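Unit 8: Surface Pattern and Visual Search
Course notes, F. Stergiou

8.1 Terms
Clutter: any variation in the background that competes with the target. Set size: the number of items a viewer must check before responding.

8.2 Slope of the search function
Response time is plotted against set size. A flat slope means the target is found in parallel. In the Balaskas data the slope was 38 ms per item on plain backgrounds and 50 ms on veined ones - the intercept did not change. Mean response time at the largest set size was 1,675 ms.

8.3 Background types
Plain, speckled, veined. Veined patterns have a main direction, so long thin targets lying along it are harder to separate. Compare with the Ulalard tiles from Unit 6, where direction was random.

8.4 Reading for February
Eltambridge handout, sections 2 and 3. Bring the slope worksheet.

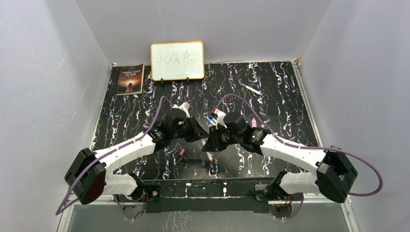
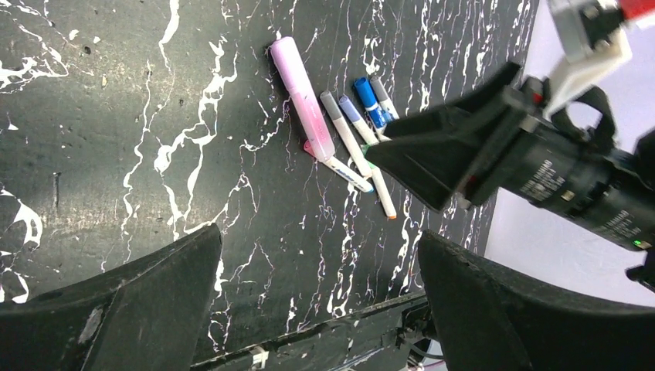

Fig. 8.3. Veined background, black with white marbling. First view: whiteboard and book at the back. Second view: pens and markers.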